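Workshop Tips: Comparing Grippers and Cameras for a Tabletop Arm

The notes that follow are intended for members who are fitting a small arm at home and must choose among grippers, camera positions and controllers. They summarize comparisons carried out at the Naltholm workshop by Nelli Hakala and Tien-fu Hsueh.

Test each gripper on the dishes you own. A two-finger gripper with hard tips will hold a mug handle well and may slip on a glazed rim. Soft pads grip better but wear sooner; ours were replaced after 700 grasps.

Change one item at a time. If the gripper and the controller are exchanged on the same Sunday, the results cannot be assigned to either one. The Dirna controller and the Tseng controller were each run for 158 trials with the same arm, the same pads and the same bowls.

Keep failed attempts in the record. A dropped bowl is a result, and the height of the drop should be written beside it.

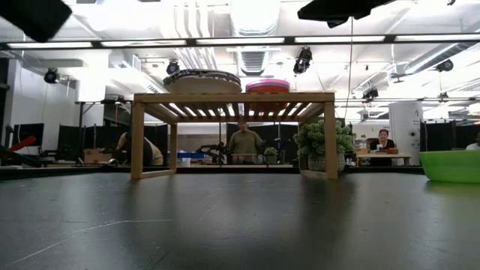 Camera height deserves as much care as the choice of gripper. A view taken from low down shows the sides of a bowl clearly and says little about what is inside it. Raised surfaces add a further difficulty – with a slatted rack, a low camera sees the underside of the top, and bright ceiling lights show through the gaps. Before comparing two cameras, place one bowl on the rack and another on the tabletop, and confirm that both rims can be found in each view. Strongly patterned rims should be tested separately from plain ones.

Members should record the exposure setting with every trial and leave automatic exposure off.

Comments

So-ying Yip: Does the advice on pads apply to silicone sleeves as well?

Nelli Hakala: Yes. Wash them first and let them dry overnight.

Fung-ping Chuang: My Tseng unit loses its settings when unplugged. Save them before moving the arm.

Related items

Choosing a Clamp for a Heavy Arm
Cable Routing on a Kitchen Counter
Pillville Workshop: Gripper Pads Compared
Cleaning Camera Lenses Safely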